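Home | Spaces | Gallery | Contact

Meeting Room Refit: Gallery
June
By Ilaria De Luca

The second-floor meeting room at Korumel was refitted over the spring as part of the Malora workspace program. The brief was narrow. Seating had to run along the sides, the middle of the floor had to stay clear, and power had to be available at every work position without cords crossing the walkway. The budget was 4000 for furniture and 4000 for electrical work and floor repairs, and the two lines were kept separate throughout.

Desks were supplied by Cludwood. All are the same height, so any two can be joined edge to edge without a step between the tops. The units are heavier than the ones they replaced, and moving one takes two people. Levelers in the feet should be checked after every move; a quarter turn is usually enough to stop a rock.

The earlier layout put one large table in the center. It seated more people on paper, but the ends were hard to reach once the chairs were pulled out, and anyone leaving early had to pass behind half the group. The perimeter layout gives up a few seats. In exchange, a cart or a flip chart can be brought straight in from the door.

Mesh chairs were chosen over padded ones on the basis of cleaning time. The carpet was kept. Two worn sections near the door were lifted and replaced from stock left over from the original installation, and the color match is acceptable under the ceiling lights — less so in direct sun.

Power was the item that took longest. Outlets set into the desks cover normal laptop use. For sessions with more equipment, a power strip is placed on the tabletop and removed afterward. Strips are not to be chained together, and slack cord stays on the table surface.

Supplies for a session go out before the first person arrives: markers, reference books, handouts. Everything returns to the cabinet in the hall at the end of the day. Items left on the desks overnight are collected at 7 a.m. and held at the front desk.

The gallery is arranged by room. Captions are kept short; measurements and part numbers are in the Malora room sheets, where this room is listed as number 29.

MEETING ROOM, SECOND FLOOR 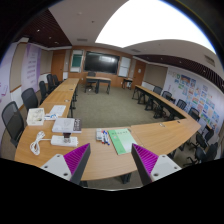 Table with markers, green booklet, books and power strip; desk row and black mesh chairs along the side.

Tabletops are wiped with a damp cloth and mild soap. Solvent cleaners dull the finish and should not be used, including on marker stains. Marks that remain after two passes are reported and left alone.

Corrections to the captions can be sent through the contact page — include the room number.

Related galleries
Korumel: Entrance and Front Desk
Korumel: Storage Wall, Before and After
Jin Building: Shared Kitchen
Jin Building: Quiet Room
Cludwood Desk Assembly Notes

Previous | Next | Back to top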